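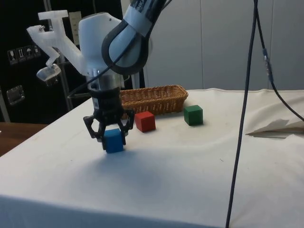
How to Wash and Dry a Cotton Drop Cloth So It Hangs Like a Curtain

Canvas drop cloths from the paint aisle make good, cheap curtains and table covers, but they come stiff, they smell of sizing, and they shrink. Do the washing before you cut or hem anything. A panel hemmed first will end up short of the floor.

What you need

Cotton canvas drop cloth, one per panel
Plain laundry detergent, no softener
White vinegar
Washing soda
An iron with a steam setting
A clothesline or a shower rod

Check the label first. Some drop cloths have a plastic or rubber backing to stop paint from soaking through. Those can't be used for this and shouldn't go in a dryer. I buy the 8-ounce Brastow canvas, but any unbacked cotton will do. Look for the center seam too. Many of the larger sizes are two pieces sewn together, and the seam shows when light comes through.

Step 1. Soak

Fill the bathtub with hot water and stir in a cup of washing soda until it dissolves. Push the cloth under and leave it overnight. The water will turn yellow or tan. Drain it and rinse the cloth once.

Step 2. Wash

Wash on hot with the normal amount of detergent. Put one cloth in at a time, as wet canvas is heavy and can throw a small machine off balance. Add a cup of vinegar to the rinse. Run the whole cycle 2 times. If the cloth still feels like cardboard after that, run it again.

Step 3. Dry

Tumble on medium until the cloth is damp, then take it out. If you let it dry all the way in the machine, the creases set hard and you will be ironing for an hour. Clean the lint trap halfway through. The first load sheds a lot.

Step 4. Iron

Iron while damp, with the steam on high. Work from the center seam out toward the edges and pull the cloth straight as you go. Hang it right away and let it finish drying on the line.

Step 5. Measure and hem

Leave the panel hanging for a day before you measure. Expect to lose 3 inches or more on a long panel. Fold the bottom up twice, pin, and sew with a heavy needle.

If you like the rumpled look, skip the iron. Shake the cloth out damp, hang it, and smooth the edges by hand.

Later washes can be cold, with a short tumble.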